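A visit to the Birkell e-liquid open day

I stopped smoking in August two years ago, after many years of a pack a day, and since that time I use a small refillable device. So when my local shop in Vivville put a paper on the counter saying that Birkell would open its mixing plant to customers, I wrote down my name the same evening. I wanted to see with my own eyes who makes the liquid I breathe in.

The visit was on Mon 12 October. We were 23 people, most of them older than I expected. The bus from Joston station takes a long way through the industrial estate and it let us off at the wrong gate, so we walked along the fence for ten minutes in light rain.

The morning talk

Our guide was Vasylyna Kravchuk, who manages quality at the plant. She speaks quickly and does not like to be interrupted, but she answered every question at the end. First she explained the ingredients. There are four: propylene glycol, vegetable glycerine, flavouring and, in some bottles, nicotine. I knew this already from the label. I did not know that the flavourings bought for food are not all accepted for inhaling, and that the plant refuses any which contain oil. She was very firm about oils.

A man behind me asked if vaping is safe. She said she would not use this word. She said that if you don't smoke, you should not start to vape, and that a person who has changed from cigarettes should talk with a doctor about stopping the nicotine too. I was glad that she did not try to sell us anything at this moment.

Mixing and filling

We put on blue covers for our shoes and hair. The mixing room is smaller than I imagined and smells strongly of menthol, even through the door. Each batch gets a number, and the one on the board that day was 2384. A sample from every batch stays in a cupboard for two years, so that if a customer complains they can test the same liquid again.

The filling line does 200 bottles in one run, then it stops for a check of the caps. The caps must be hard for a child to open. We were each given an empty bottle to try and I am embarrassed to say I needed three attempts. 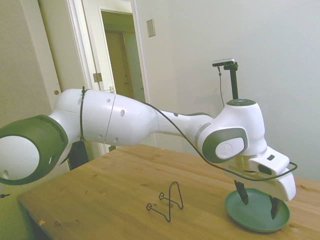

Lunch and the afternoon questions

Lunch was sandwiches and a good pumpkin soup from Farahani, the café across the road. I sat with Chaiwat Sriwong, who drives a delivery truck and is 79 days without a cigarette. He told me he goes down in nicotine strength one step each month. I have stayed at the same strength for a year, and I wrote his method in my notebook.

In the afternoon most questions were about price and about the new rules for flavours. On the rules, Ms Kravchuk could say little, and I found this part too long. I would have preferred more time at the laboratory window, where we stood only five minutes.

If you want to go, book through your shop and wear closed shoes. There is parking at the north gate, but the sign for it is hidden behind a hedge. The tour is free and takes four hours with lunch. They plan another one in the new year, and Chaiwat has already asked for a place.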